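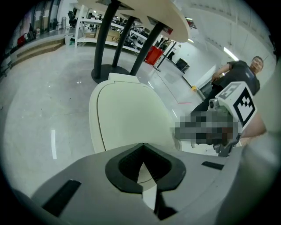
My grandmother never threw out a piece of string, and for most of my childhood I thought that was the funniest thing about her. Then I moved to Cerska, where the mending night at the old Agyeman warehouse has been going every June through winter for longer than I've lived anywhere, and I found myself standing in line with a lamp under my arm, feeling very much like her.

It's a long line, too! People bring toasters, coats, a music box that plays half a waltz (I still think about that one). The book by the door had 1483 entries the evening I first came, each in a different hand, and I read so many of them while I waited that I nearly missed my turn. "Blue kettle, from Mom." "Radio, hums." "Chair, the cat's."

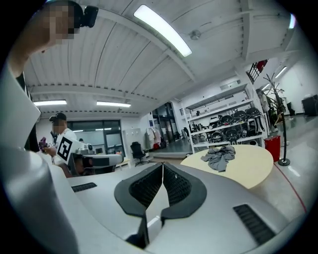
**FEATURES DESK | Home & Neighborhood**

My lamp needed a new switch and a bit of cord, and the whole business took less time than finding a parking spot on Lenis Street. What stayed with me was the talk. A woman two places ahead had carried a sewing machine 6 blocks in the rain, and by the time she reached the table she'd given the rest of us her recipe for plum cake, the story of her wedding dress, and a fairly stern opinion on zippers.

Clurkia, the next town over, started a night of its own last year and has already outgrown one church hall. I went once, mostly out of curiosity, and came home with somebody's spare buttons in my pocket. They're in a jar on the kitchen windowsill now, next to the string.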